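Plernik Youth Sports Fund
Progress report, second period
16/05/2019
Grant: Mumano Neighborhood Soccer, equipment and field access

Quick one this time, full numbers come with the final report. Sorry for the short sections, the spring season is in full swing and most of this was typed between practices.

Where we are

Registration closed at 31 kids over the target. Good news, also a headache. We now have 16 teams across the three age groups, and the under-10s are the group that grew the most. Waiting list is short and we expect to clear it before summer break.

Practices running at two sites, Brasirero Park and the school field on the north side. Brasirero is fine. North side had drainage trouble all through March, lost a lot of sessions there. City has since regraded the low corner and we have not had a cancelation from standing water after that.

Field access

Permit for Brasirero renewed through December. Same rate as last year. We asked for the lights to stay on an extra half hour for the older group and got a yes, but only for the east field. Still waiting on the parks office about the storage shed. They want proof of insurance with the new wording, our broker is on it.

North side agreement is with the school directly, no fee, but we have to be off by dark and we can't leave the goals out. Moving the goals takes up the first part of every practice. Would like to talk about wheels for these in the next budget.

Equipment and kit

Balls, cones, pinnies, first aid bags all bought and handed out. Nets came late but they came. Spent $658 less than planned on this line, mostly because the goals at Brasirero turned out to be usable with new clips and straps instead of full replacement. We'd like to move the difference to uniforms, see request at the end.

Uniforms went with Fiadzo again. Two problems with the first order. Youth small ran tiny, and a batch had numbers that started peeling. They took back the bad ones and the replacements are here. Every player now has a full kit. Parents were told cold wash, hang dry, no dryer, and there's a sheet in the bag that says the same thing in English and Spanish. Red with white trim stays our color for next season so younger brothers and sisters can use hand-me-downs.
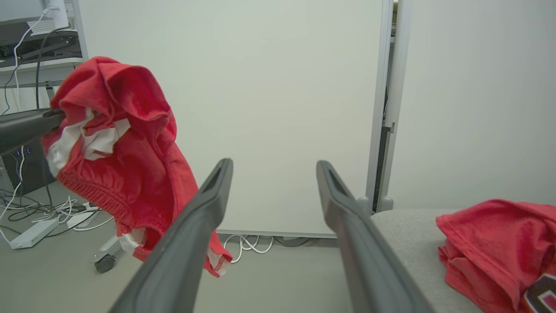

Coaching

All head coaches have finished the safety course. Assistant coaches are behind, 9 still to go, deadline is end of next month and they have all been emailed twice. Nobody coaches alone until it's done.

Ran one coach clinic in April, good turnout, mostly small sided games and how to run a warmup that isn't laps. Second clinic was rained out and will be rescheduled for after the tournament.

Money

Spending is on track overall. Field fees as planned, equipment under, uniforms over because of late sign ups. Referee costs are creeping up, the assoc raised the per-game rate midseason and we only found out from the invoice. Can absorb it this period. Next year's budget needs the new rate in it from the start.

Snack stand did well, goes into the scholarship pot as agreed.

Not done yet

Shed at Brasirero, see above. Girls-only session for the oldest group, we have the kids but no open field slot that works. End of season survey is written but not sent. Translation of the parent handbook is half done, the rules section is teh slow part.

Request

Permission to move $658 from equipment to uniforms, same period, no change to the total. A reply by email is enough for our records.

Next report after the fall season. Receipts and the updated roster are attached seperately.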